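Call for participants: Fana working group on shared bench rules

Do you work next to robot arms and have opinions about how a bench should be set up, labeled and left at the end of a shift? We would love to have you! Hesenent and Vivance are putting together a set of plain-language bench rules for two-arm sorting and placing work, and we need people who do the job with their own hands.

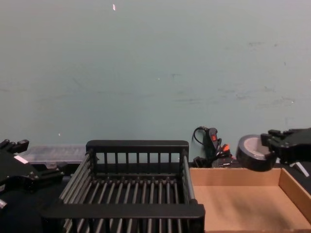
The first draft came out in May and it's short, eight pages in all. It covers where the stop switch lives, how cables are routed, what may share a work surface with a moving gripper, and who gets to restart after a pause. Some of it is good. Some of it reads like it was written by people who never had to untangle a cord (guilty), and that is where you come in.

We have room for 13 participants. You'll join seven evening sessions at our Llanos site, try the draft rules on a real bench, and mark up whatever is unclear or missing.
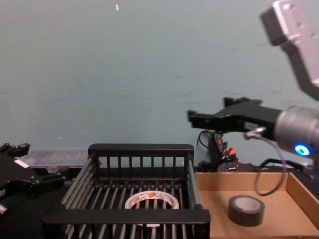
Bench at work: tape rolls, wire basket and cardboard tray.

No degree needed. Operators, technicians, trainers and students are all welcome, and so are people who write safety sheets and wonder if anyone reads them. You should be comfortable speaking up in a small group — and okay with hearing that your favorite rule needs a rewrite. 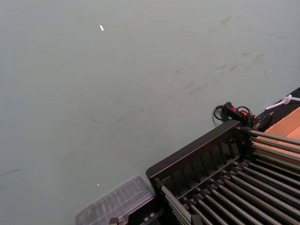
Please put cable slack in the rules this time, wrote one reader of the May draft, and say how much is too much, because "keep tidy" means something different on every shift.

We agree, and it's first on the list. To apply, send us a few lines about your work and one rule you would add or drop. Applications close 4th October.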